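**Ticket: pick cell 4, speed rule before reach-in**
raised by V. Pai

- 09:10 arm stopped twice on approach. Speed still set at 80, rule says 6 for any move over a bowl
- put back to 6, Karine Kowalchuk countersigned
- reminder: fingers fully open before descent, nobody's hand past the line, reset from pendant only
- Stekum sheet still has teh old limit, pls update

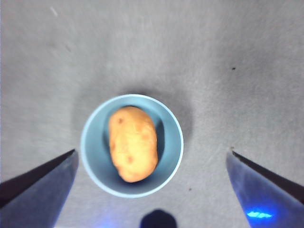

*Wrist cam, fingers open either side of bowl, potato in.*

Leaving open till sheet is chnaged.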